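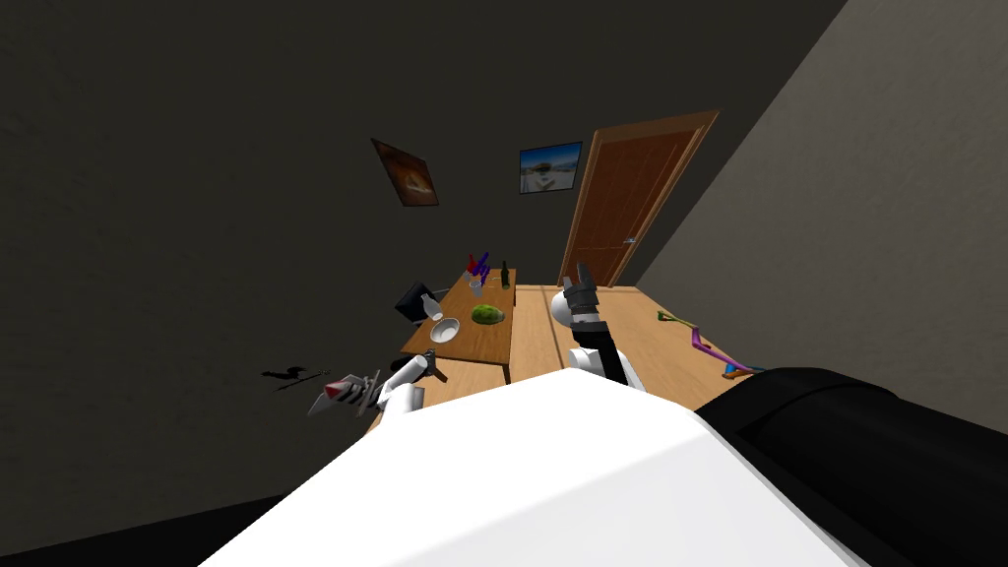 How to rinse your nose with salt water

Boil 2 cups of tap water for a few minutes and let it cool until lukewarm. Stir in half a teaspoon of fine salt, the plain kind with no iodine, and a pinch of bicarbonate of soda.

Fill a clean squeeze bottle. Lean over the sink, turn your head to one side and breathe through your mouth. Squeeze gently into the upper nostril -- the water should run out of the lower one. Blow your nose softly, then do the other side.

Throw away what is left and let the bottle air dry.

Ankica Vukadinović, October 28, 2021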